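Drorik Garment Steamer: User Guide
Section 3. Filling, Heating and First Use

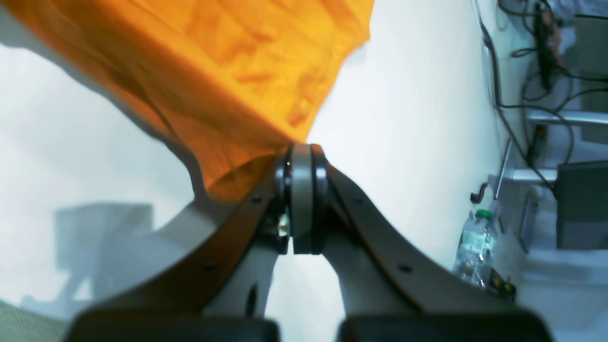
Reading time: 3 min

Read this section before you plug in the steamer. Keep the guide with the unit.

3.1 Filling the tank

1. Check that the dial is set to OFF and the plug is out of the outlet.
2. Lift the tank straight up by its handle and turn it over.
3. Unscrew the cap and fill with cold tap water to the MAX line.
4. Tighten the cap, turn the tank upright and lower it until it clicks.

Note: In hard water areas, use half tap water and half distilled. Do not add vinegar, starch or perfume.

3.2 Heating

1. Hang the steam head on its hook.
2. Plug the cord into a grounded outlet. Do not use an extension cord.
3. Turn the dial to 1 for thin fabrics, 2 for cotton or 3 for linen.
4. Wait for the light to turn green. On a full tank, steaming time is 18 minutes at setting 3.

CAUTION: Steam can burn. Never steam clothing while someone is wearing it.

3.3 Steaming loose cloth

Napkins, scarves and dyed cloths should be tested on a hidden corner first. Bright dyes may run.

1. Clip the cloth to the hanger bar.
2. Hold the head 1 inch from the fabric and work from top to bottom.
3. Let the cloth hang for 4 minutes before folding.

Water spots on silk: see Section 5.

3.4 After use

Turn the dial to OFF, unplug, and let the unit cool for 12 minutes. Empty the tank if you will not use it again the same day.

Replacement caps and hoses are sold through Novora Parts, Gikedville.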